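Plastau opens household packing and linen service in Benside

2021-06-11

14 shares | 2 comments

Home services company Plastau has opened a packing and linen service in Benside for people moving house, downsizing or getting a spare room back in order. Bookings are open now, with the first full round of home visits scheduled for July.

Staff pack everyday household goods into cardboard cartons, strip and remake beds, and sort towels, socks and other small cloth items into labelled bags. Customers can book the packing, the linen work or both. Each visit covers up to 17 cartons, and further cartons can be added when booking.

Tissues, paper towel and other light paper goods are packed upright in cartons of their own, with nothing heavy on top. Cartons with cut-out handles are used so they can be carried up and down stairs without a trolley.
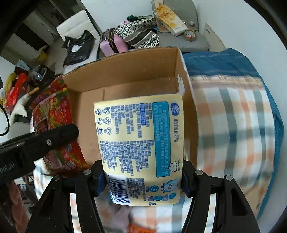 Do customers need to buy their own cartons?

Cartons are supplied by Oson and delivered flat two days before the visit. Unused ones can be handed back to the crew.

Linen is done last. Sheets and covers stay on the bed while the room is being packed, which gives the crew a clean, soft surface for sorting. Small cloths are gathered up, checked for wear and either folded for the bag or set aside for the owner to decide on. Nothing is thrown out without the owner's say-so.

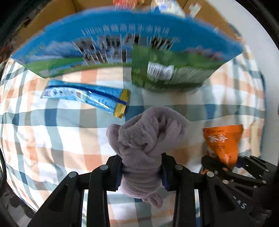
Handling a small cloth item on a checkered bed cover.

Plastau trialled the service in 100 homes before the launch and packed 800 cartons. The company has leased a storage unit on Qian Road with space for 3000 cartons, for customers whose moving dates don't line up. Storage is charged by the week and colour-coded labels show which room each carton belongs to.

The service covers Benside and neighbouring suburbs. Bookings can be made through the Plastau office during business hours.

Share this release (14)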